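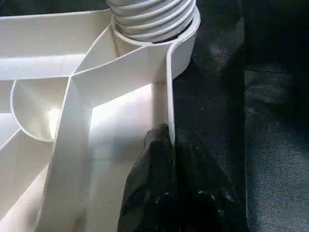
Gareth Goodall doubts a screw-in leg can be judged from its thread at all, and would sooner see the whole thing stood up and leaned on.

Jul 5, 2021
By the Pelero parts notes

README - Pelero, screw-fit furniture parts

Pelero is a set of 500 pictures of leg and base parts, with short notes on shape and finish. Rostach asked for it. The listing says it will help people tell one fitting from another before they put a table together. Perhaps it will. Ribs and collars look much alike from one maker to the next, and white plastic hides its edges in strong light.

Notes are kept in one text file, a line per picture. Use "threaded" for the look of the ridges only. It says nothing about whether two parts fit.
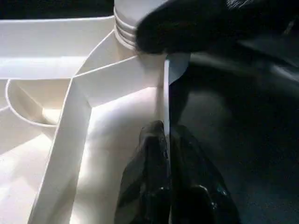 Fig. 2. White moulded part: ribbed neck, flat ledge, rounded recess at the left.

We checked 91 of the notes by hand and rewrote 5. Whiteley calls that a good rate. I'd want the other notes read before agreeing - the easy ones were done first.

"Leg" covers any tapered or straight upright, even where the top isn't shown. Don't guess at a length. 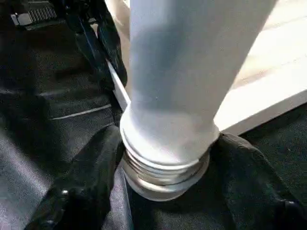 Known gaps

No weights and no thread sizes. Betden promised measurements in October and we have had none. Colour words are loose, and almost 100 notes say "white" where "cream" would do as well. Plain cylinders are the worst: without a seam or a mark there is little to write down.

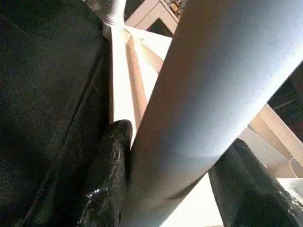
Fig. 4. Plain pale grey cylinder, matt; white leg and tan strip behind.

Corrections go in the same text file, under the old line. Please leave the old line in.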